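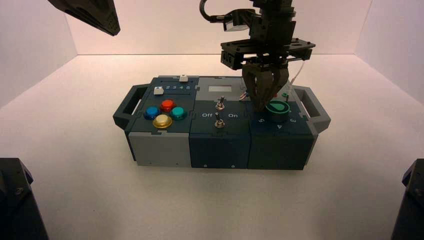 Can a robot that learned a job by copying people tell when it has done the job wrong? Most can't, because the recordings they learn from rarely include a mistake, and a group at the Mollah lab in Dorivstead thinks the simplest fix is to put the mistakes back in.

The usual way to teach a robot arm by example goes like this. A person steers the arm through a task, the computer stores the camera pictures and the joint positions, and a neural network is trained to produce the same motions when it sees the same kind of view. Operators who slip are told to throw the recording away and start over. What goes into training is a stack of clean runs.

The trouble shows up with small controls. A knob set to 3 and a knob set a little short of 3 look nearly the same from above. A policy trained only on clean runs turns the knob, lets go and moves on to the next step, because every run it ever saw went that way.

The Mollah project, called Limberg, works with a task box that has push buttons, toggle switches and a numbered rotary knob on top. The box sits in a small white-walled enclosure under two arms. The knob gets most of the attention. The gripper has to come down over it, close on it without shoving it sideways, turn it to a given number and release.

For the study, operators recorded clean runs as before. Then they recorded a second set in which they stopped short or went past the number on purpose, let go, looked, and took hold again to correct it. The bad part of each run was marked so the network would not learn to copy the error. Only the look and the correction were used for training.

That marking step took longer to get right than the recording did. In early versions the mark was placed at the moment the fingers opened, and the arm picked up a habit of letting go of the knob too soon. Moving the mark to the point just after release cured most of it.

The test was plain. Each policy got 20 tries at setting the knob to a number it was given at the start. The policy trained on clean runs alone got it right on 7 of them. The one trained with corrections got it right on 19. Both had the same total amount of training data, so the second policy had fewer clean runs to learn from.

The miss was a grip problem. The fingers closed high on the knob and slid off, and the arm went through its correction without holding anything.

There are limits. The method needs someone to decide ahead of time which mistakes are worth recording, and the group tried only 2 kinds. An error nobody thought to stage gets no help. The lighting was even and the box stayed put, which a factory bench does not promise. The same approach gave a much smaller gain on the toggle switches, where a lever is either over or it isn't and there is little to correct.

Lolano, a company that makes test benches for control panels, is lending the group a set of worn panels with stiff knobs and faded numbers. Those trials are due to begin in March. The group also wants to find out whether corrections recorded on one knob carry over to another of a different size, which would save a good deal of operator time.

Related stories
Why robot grippers still drop wet parts
Teaching two arms to share one table
The long wait for a robot that can plug in a cable
What a test bench can and can't tell you
Inside the Dorivstead machine shop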